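We use cookies to remember your preferences and to see which pages get read. Accept all | Manage settings

Stesent Opens a New Folding Room in the Gallardo Building, and Everybody's Towels Are Invited

Neighborhood laundry service moves its towel work to long tables from Hekero and welcomes the public to an open house on Sun 9 November

Stesent, the wash-and-fold laundry that many families in the Gallardo Building and the streets behind it have been trusting with their bath towels for years, is very happy to announce that its new folding room is ready. The room is on the ground floor, through the Dakora Street entrance, and it gives the towel side of the business something it has wanted for as long as anyone at the counter can remember, a proper long surface to work on.

Until this summer, folding at Stesent happened wherever there was a bit of counter free. Bath sheets were shaken out beside the register, hand towels were stacked on top of the dryers, and on a busy day a customer coming in for two shirts might have to wait while a pile of washcloths was moved out of the way (and then, often enough, moved back again). It worked, and we were fond of it in our way, but the towel bags kept coming. In July the service took in 930 bags, up from 700 in the same month a year ago, and it was plain to all of us that the old arrangement had been stretched as far as it would go.
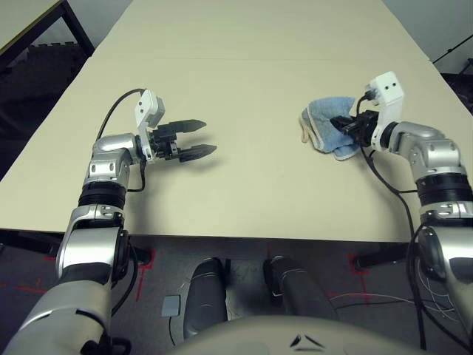 Filipa Magalhães

The new tables come from Hekero, a small furniture workshop that mostly fits out kitchens and sewing rooms and was kind enough to take on something a little different for us. They have pale tops and black legs, and the sections are set end to end so that the working surface simply carries on from one to the next. A light blue towel, which is what we seem to wash more of than anything else, shows up nicely against a top like that, folds and hems and tags and all, and so do the things you want to catch before it goes back in the bag, a pulled thread or a spot that needs a second wash.

"I asked Hekero for the plainest table they could make, and I think they were slightly disappointed in me at first," said Carolina Salgado, owner of Stesent. "They had some lovely ideas with drawers and rails. But a towel catches on everything! You want to pick it up, give it a shake, lay it flat and get on with it, and you can't do that if there's a lip or a handle in the way. They listened very patiently, and then they built us just what we needed."

Inês Coelho of Hekero said the height took more discussion than anything else on the order. "We brought over a trial section and left it at the shop for two weeks with a notebook next to it, so whoever was folding could write down what they thought," she said. "The notes were wonderful. Some of them were about the table and some were about lunch, but by the end we had a height that suited the whole team, and we were able to go back to the workshop and finish the rest."

How towels will be handled

Customers of the towel service won't need to change a thing about how they drop off. Bags still come to the front counter, still get a numbered ticket, and still go home the next working day if they arrive before noon. The difference is in what happens once the dryers are done. Every bag now comes through to the folding room, where it is opened out on the table, sorted by size, and looked over before folding.

Stesent has also taken the opportunity to ask its customers how they would like their towels folded, a question that we expected to be answered with a shrug and that was answered instead with drawings, long emails and in one case a sample towel pinned into shape. In total 1,051 people filled in the card at the counter or the form on the website. The most popular choice was thirds lengthwise and then in half, which tucks the side edges away and sits well on a shelf. The plain quarter fold came a close second, and there was a small and very loyal group in favor of rolling. All three can now be requested on the ticket at no extra charge, and the choice stays with your name until you ask us to change it.

"My own mother is a quarter-fold person and I am a thirds person, so I know how strongly people feel," said Matilde Caldeira, who manages the folding room. "When a bag comes back done the way you do it at home, you can put it straight in the closet. That saves you ten minutes on a weeknight, and I like to think about all those ten minutes going to something nicer."

For anyone who would like to try the thirds fold at home, Matilde offers the following, which she has taught to every new member of the team:

Shake the towel out well and lay it flat with a short side nearest you. Smooth from the middle toward the edges with the palm of your hand. Bring the left side over by a third, then the right side on top of it, and smooth again. Fold the far end down to meet the near one, and fold once more if your shelf is shallow. Put the folded edge facing out. If the tag sticks out, tuck it in before the last fold, when there is still room to get your fingers underneath.

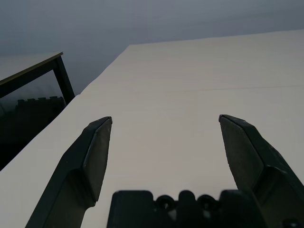 A faint line crosses the pale tabletop in the new folding room.

The open house

Neighbors, customers and anyone who is simply curious are warmly invited to see the room on Sun 9 November, from 10 in the morning until 4 in the afternoon. There will be coffee and almond cake, and short folding sessions every hour on the hour for those who have never got along with a fitted sheet and would like to make peace with it. Children are very welcome, and there will be a stack of washcloths set aside for them to practice on.

Visitors are also asked, if they can, to bring along clean towels they no longer need. Worn ones are absolutely fine. Stesent will wash and fold them and pass them on to the Dakora Street animal shelter, which goes through a remarkable number of towels in the cold months. Deolinda Serrano, who runs the shelter, has told us she would be delighted with 300, and we have taken that as a friendly challenge.

"We use them for bedding, for baths, for carrying nervous cats from one room to another," said Deolinda. "People worry that theirs are too faded or a bit frayed at the hem. Please don't worry. The dogs have never once complained about the color."

Towels for the shelter may also be left at the front counter during normal hours through the end of the month. Please knot the bag and write SHELTER on it so it doesn't get mixed in with the regular tickets.

About Stesent

Stesent is a family-owned laundry offering wash-and-fold, shirt service and household linens from its shop in the Gallardo Building. The front counter is open Monday through Saturday.

About Hekero

Hekero designs and builds tables and storage for kitchens, sewing rooms and small workplaces.

Press contact: Filipa Magalhães, Stesent, at the front counter or through the contact form on the Stesent website. Interviews with Carolina Salgado and Matilde Caldeira can be arranged on weekday afternoons.

Share this release
46 shares | 8 comments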